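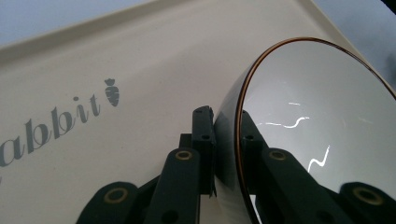
Fig. 3. Grey serif lettering on a cream tray.

Section 4: Cataloguing and storing your back issues

This section covers getting a pile of comics into the Jidton catalogue and into boxes afterwards. It assumes you've installed Jidton and made a library (Section 2). It was last checked on 4th November, against the desktop version only. The phone version moves its menus around so often that we've given up printing them.

4.1 Before you start

The welcome screen says you can catalogue 1,000 issues in an afternoon. We haven't managed it. Charoen Saithong timed himself on a run of Saltari, all the same title, already in order, and got through 138 before tea. Plan on something closer to that, and less if your boxes are mixed.

You will need:
- a clean, dry table
- bags and backing boards in the right size (see 4.4)
- a soft pencil
- short boxes, with lids that fit

Caution: Keep drinks off the table.

4.2 Entering a title

1. Open your library and choose Add > Series.
2. Type the series name as it appears in the indicia, the small print usually found inside the front cover or at the foot of the first page. Don't go by the cover logo. Logos drop words, add words and change when a new editor arrives.
3. Enter the starting year. Jidton will offer to guess it. Decline. It guessed wrong for every relaunch we tried, and fixing it later means re-linking each issue by hand.
4. Choose the publisher from the list. If yours isn't there, pick Other and type it in. The Afolabi reprints are listed under their original publishers, so a search for Afolabi brings up nothing at all.
5. Press Save. The button goes grey when the entry has been stored. If it flickers and stays blue, press it again.

Note: Annuals, specials and giant-sized issues should be entered as a separate series. Jidton has a tick box called "Include annuals" that claims to slot them in by date. What it does is put them all after the last regular issue.

4.3 Entering issues

1. Select the series and choose Add > Range.
2. Enter the first and last numbers you own, then untick the gaps. This is quicker than single entry as long as you own more than half the run.
3. For variant covers, open the issue and choose Variant. Write a plain description in the notes box ("sketch cover, no logo"). The letter codes aren't used the same way by every publisher, or even by the same publisher two years running.
4. Set the condition. See below.
5. Pencil the box number on the backing board, never on the comic or the bag.

About condition. The drop-down runs from Poor to Mint, with a lot of half steps between. Be harsh. Most of us remember buying a book new and grade the memory. A comic that has been read by a ten-year-old is not Near Mint, and a spine with colour-breaking creases won't pass for Very Fine with anyone who is paying. If you can't decide between two grades, use the lower one.

About the Value column. Jidton fills this in automatically from asking prices. An asking price tells you what somebody hopes to get. We suggest turning the column off under View > Columns, and if you need a figure for insurance, use completed sales or pay a dealer for a written valuation.

4.4 Bagging and boxing

1. Measure a comic before buying bags. Widths have shrunk over the decades, and older issues will not go into bags sold as "current".
2. Slide the board in first, shiny side away from the comic if it has one.
3. Slide the comic in front of the board. Let the bag take the weight and don't push on the corners.
4. Fold the flap and tape it to the back of the bag. Keep the tape clear of the opening.
5. Stand the comics upright in the box. Stop when you can still get a flat hand in.

A short box is sold as holding 150. With boards, about 120 is the most we'd put in.

Caution: Rarnik bags are labelled "archival for life". The packet doesn't say whose life, and the company's own leaflet suggests replacing them. Check yours each September, and change any that have gone cloudy, yellow or tacky.

Caution: Don't store boxes on a garage floor or against an outside wall. Plastic tubs keep out floodwater but will also hold damp in. If you must use them, leave the lids unclipped.

4.5 Backing up

1. Choose File > Export > Spreadsheet.
2. Save the file somewhere other than the computer Jidton is on.
3. Open it and look. Callum Laing exported faithfully for two years before noticing that every file had headings and no rows. He'd had a filter switched on.
4. If the rows are missing, choose View > Clear Filters and export again.

Jidton also offers cloud backup by subscription. It worked when we tested it, apart from dropping the notes box, where all your variant descriptions are. Keep the spreadsheet as well.

For lending records and wish lists, go to Section 5.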